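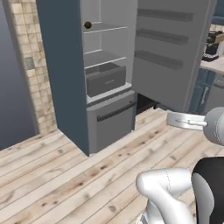
1/ We're collecting fridge episodes for Cindura this month, all in simulation for now. Each one starts with the door already open, and the arm has to place something or shut the door without hitting a bin. I like starting with bare door bins, as it's easy to check where an item ended up.

2/ Count as of this afternoon: 1535 episodes recorded, 1168 kept. Most of the rest were dropped for the same fault. The arm clipped a shelf edge and the operator carried on anyway.

3/ We used to keep those. The policy then learned to brush the shelf on the way in, every time. Took us a while to trace it back to the data.

4/ Floors and walls get swapped between batches. Door angle too. Tang, our replay tool, flags any two episodes that start too close to each other, and we throw one out.

5/ Closing the door is harder to teach than placing. People push from all sorts of spots and the examples disagree. We now ask operators to stick to 3 contact areas on the door, and the spread looks better.

6/ Someone asked about the freezer drawer. It isn't in this set. Pulling a long bar handle needs its own grasp examples and we'll start those in June.

7/ Next up is a batch with full shelves. Will post the keep rate when it's through review.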